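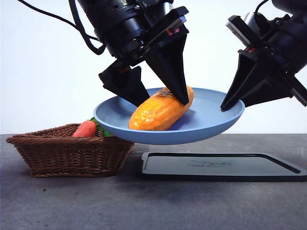 Sobre la toma de muestras de agua de riego y lo que se espera de ella

30 de julio de 2018

Con el inicio de la campaña de verano se reciben en esta bitácora consultas de explotaciones que deben presentar un análisis microbiológico del agua de riego y que desconocen en qué condiciones ha de llegar la muestra al laboratorio. La mayoría procede de productores de hortaliza de hoja y de pequeñas centrales de manipulado. He considerado oportuno reunir en una sola entrada los criterios que aplico desde que trabajo como técnica de calidad, primero en Donance y en la actualidad por cuenta propia.

Conviene distinguir, en primer lugar, entre el agua que entra en contacto con la parte comestible del cultivo y la que se aplica al suelo mediante goteo. El riesgo no es equivalente, y tampoco lo es la exigencia de los clientes. Una lechuga regada por aspersión en la semana previa al corte plantea preguntas que un cítrico en riego localizado no suele plantear. El plan de muestreo debe recoger esta diferencia por escrito, con indicación del cultivo, del sistema de riego y del punto exacto de toma.

El punto de toma es, a mi juicio, el apartado peor resuelto en los expedientes que reviso. Se muestrea con frecuencia en la balsa por razones de comodidad, cuando el agua recorre después filtros, tuberías y un cabezal que pueden modificar su calidad. En la finca de Kanaan, cuya acequia principal data de 1870 y sigue en servicio, se fijaron 3 puntos: la entrada a la balsa, la salida del cabezal y el último emisor del sector más alejado. Durante el mes de junio los recuentos de Escherichia coli fueron bajos en los dos primeros y claramente superiores en el tercero. La causa se localizó en un ramal que llevaba tiempo sin purgarse. Con una única muestra tomada en la balsa, el informe habría resultado conforme y el problema habría continuado.

En cuanto al procedimiento, el envase ha de ser estéril y debe abrirse únicamente en el momento de la toma. Si el agua ha sido clorada, el frasco incorporará tiosulfato sódico, que neutraliza el desinfectante residual; en caso contrario el cloro continúa actuando durante el traslado y el recuento obtenido será inferior al real. El frasco que contiene tiosulfato no se enjuaga. Parece una advertencia innecesaria, pero todos los años encuentro algún parte de toma en el que consta que el envase «se enjuagó tres veces», instrucción correcta para ciertos parámetros químicos y del todo improcedente en este caso.

Antes de llenar el frasco se deja correr el agua el tiempo suficiente para renovar el contenido de la conducción, salvo que se pretenda estudiar precisamente el agua retenida. Se reserva una cámara de aire que permita homogeneizar la muestra por agitación. La etiqueta se escribe con tinta indeleble y sobre el cuerpo del envase, nunca sobre el tapón.

El transporte se realiza en refrigeración y en oscuridad, con las muestras separadas de los acumuladores de frío para evitar su congelación. Es preciso acordar de antemano la hora de recepción con el laboratorio. Nimel, con el que trabajo de manera habitual, no admite muestras microbiológicas a partir del mediodía en víspera de festivo, y ya he tenido que repetir 2 tomas por no haber consultado su calendario. La responsabilidad fue enteramente mía.

Respecto de la interpretación, un resultado aislado informa del estado del agua en un momento y en un lugar. Las series ofrecen bastante más. Por ese motivo recomiendo conservar los informes ordenados por punto de toma y no por fecha de emisión, así como anotar junto a cada uno las lluvias recientes, las limpiezas de balsa y cualquier intervención en los filtros. En la cooperativa Jodik este registro ocupa 4 columnas de una hoja de cálculo - no hace falta un sistema más elaborado - y ha permitido relacionar los repuntes de coliformes con los días posteriores a las tormentas.

Se me pregunta también si basta con que el laboratorio esté acreditado. La acreditación se concede para ensayos y matrices concretos, de modo que un laboratorio puede tener acreditado el recuento en aguas de consumo y carecer de alcance para aguas continentales. El anexo técnico es público y su lectura requiere pocos minutos. Recomiendo adjuntar copia de la versión vigente al expediente de la campaña.

Queda pendiente el tratamiento de las aguas regeneradas, cuyo régimen de control es distinto y merece una entrada propia. Quienes deseen remitir consultas sobre esa materia pueden hacerlo a través del formulario de contacto, indicando la procedencia del agua y el cultivo de destino.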